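Filed under: Help & FAQs / Watching from home

Wolura on Tranar: your questions, answered quick

Updated 14 Dec 2024. We get the same emails over and over so most of it is in one place now. If your question isn't in here use the contact form, replies are slow over the holidays.

What is Wolura?
A crime drama. Eight episodes, set in a fishing town called Cinville. Made by Gallagher, the same company behind a couple of other shows on the service. Subtitled, with an English dub if you want it.

When does it start?
January. First two episodes together, then one a week. No, we can't put the whole thing up at once, the deal doesn't allow it. Please stop asking!

Where can I watch?
Tranar, in the US and Canada. Other countries have other broadcasters and we don't always know who. Check your local listings.

Do I need the paid plan?
For new episodes, yes. Free accounts get episode one, with ads. The rest goes behind the paid plan and stays there.

How long are the episodes?
Most run about 80 minutes. The last one is longer. They were shot as TV movies originally so don't expect a neat hour.

Is it a remake?
No. There was an older radio serial with a similiar title, nothing to do with this one. Different story, different country.

Is it based on a book?
Also no. Original script. A tie-in novel is planned, no date yet.

Will it be in 4K?
HD only at launch. 4K later maybe - depends on what files Gallagher sends over.

The dub is out of sync on my TV. Help?
Known problem on older TV apps. Close the app all the way, open again, pick the audio track before you hit play and not after. Still off? Update the app to build 1128 or newer. Version number is at the bottom of the Settings screen. If your TV won't take the update, use the subtitled version for now, that one plays fine.

Can I download episodes?
Phones and tablets, yes. Laptops no. Downloads last 13 days and then you have to get them again. Paid plan only.

Is it OK for kids?
Not really. Some violence, a lot of swearing, one rough scene in episode three. You can block it with a PIN under Profiles.

Why does the preview say 88 minutes when the episode is shorter?
The preview page counts the recap and the behind the scenes bit stuck on the end. We've asked for it to be fixed.

Will there be a second season?
Not anounced. Gallagher says scripts are being written, which could mean anything. We'll post when there is something to post.

Can I visit Cinville?
It's made up. Harbor scenes were filmed in three different towns and the interiors are all on a stage. No tours.

I canceled but got charged. Why?
Cancel at least a day before your billing date or it rolls over. If you did that and still got charged - send the receipt with the form and we'll look.
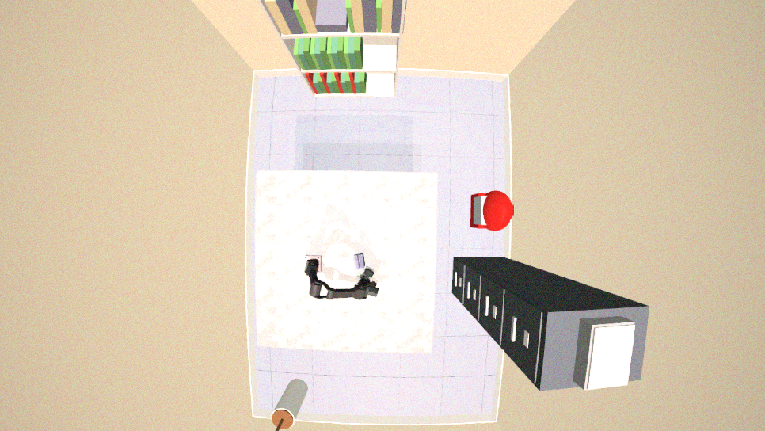 Related help pages
- Changing audio and subtitles on Tranar
- Which TVs still get app updates
- Setting a PIN on a profile
- New drama coming in January
- Billing dates and refunds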